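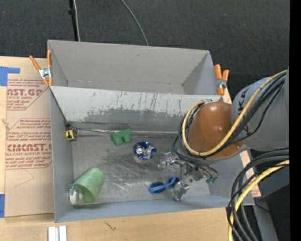 Mayuree Chantharasri thinks a divided bin is the worst thing you can buy for small stuff, and that anyone who owns one ends up with a full side and an empty side within a week. I told her I'd wait and see. So far she's winning. Everything is in the front and the back compartment has nothing in it at all.

I've been skeptical of sorting products for years. Ballier sells bins, Okeo sells bins that go in the bins, and both promise a calmer Sunday. I bought into it once and had 19 labels left over.

A few notes on the gallery, in no special order.

The green cup is on its side, mouth open, and the clear one next to it isn't doing much better. Cups don't belong in a catch-all. They take up room and hold air.

Blue glasses, over on the right. Every guide says to give glasses "a home." I have yet to read one that says what to do when the home is a bin.

The blue and silver foil thing stays for now. I've put it on the maybe list three times, and I don't trust the maybe list either.

The paint on the divider has worn through in patches. Xuelian Mao says to repaint it. I say a divider that only has stuff on one side can go without.

Orange clamps, one at each end. Ugly, and I like them more than any of the clip-on handles in the Zenik catalog.

Next month I'm supposed to try the Fang method, which has four steps. The first one is buying another bin.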